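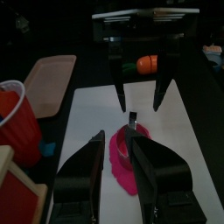
When will the Clukness lander attempt to make contact again?
The next listening window opens in February, when the landing site returns to full sunlight and the batteries have had time to charge.

Readers of this page have written to ask for a statement on the lander, which has been silent for 30 days. I am not a member of the mission staff. What follows is drawn from the public bulletins and from my correspondence with Warrick Partington, who keeps the log at the Ornside tracking station.

The last full transmission was received on orbit 3687 of the relay craft. It contained temperature readings, a short status report and part of a panorama of the crater wall. The signal then weakened over five passes and was lost.

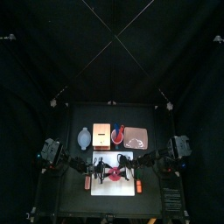

The bulletins give two possible causes. The first is dust on the solar panels, which had already reduced the power supply before the local winter. The second is a fault in the transmitter heater. Mr. Partington considers the first more likely — the voltage had been falling for weeks — and I am inclined to agree with him.

It should be remembered that the lander was designed for a surface life of 108 days. It passed that mark in the spring, and every reading received after that date has been an addition to the original plan.
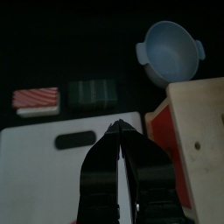

Work area with a white cutting board.

The Furtado orbiter will continue to serve as the relay. Its schedule has been adjusted so that it passes over the site at midday, local time, when the panels should receive the most light. Commands will be sent without waiting for a reply, in case the receiver is working and the transmitter is not.
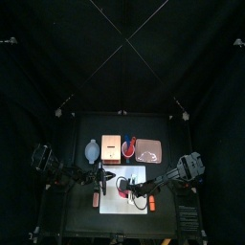 Page 5

Reinaldo Miranda has asked whether amateur stations may take part in the search. They may listen, but the signal is far too weak for a garden antenna, and reports should be sent to Ornside only with a recording attached. The station received a large number of false reports after the Flelero probe went quiet and had to check each one by hand.

I will post the dates of the individual passes when they are published.

Posted 01/12/2018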